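Wutstead Play Kitchen Project
Progress report to the Wilus Fund
Dec 5, 2022

Dear colleagues,

In this period we have worked mostly on the sink corner, as it was agreed in the plan. The countertop is in place and the toy faucet with its handles is mounted. The order of small parts from Mabula came in two deliveries, and the second one was 7 days late — this did not change our schedule.

From the grant we have spent 2634 dollars until now. There remain 296 dollars in the materials line, and we ask to keep this amount for shelves and hooks.

The pattern behind the sink was chosen together with the families of the 34 children in the center. They wanted strong colors, and purple had the most votes.
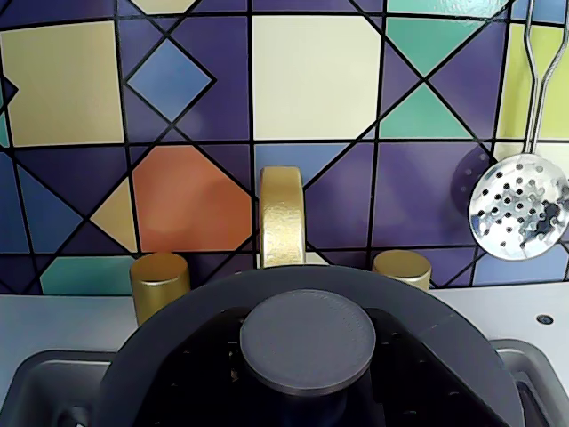
Sink corner with the purple pattern, white countertop and gold faucet.

In January we will begin with the stove side and the storage for the toy dishes. The next report will include the receipts from Clokix.

With kind regards,
The project team, Wutstead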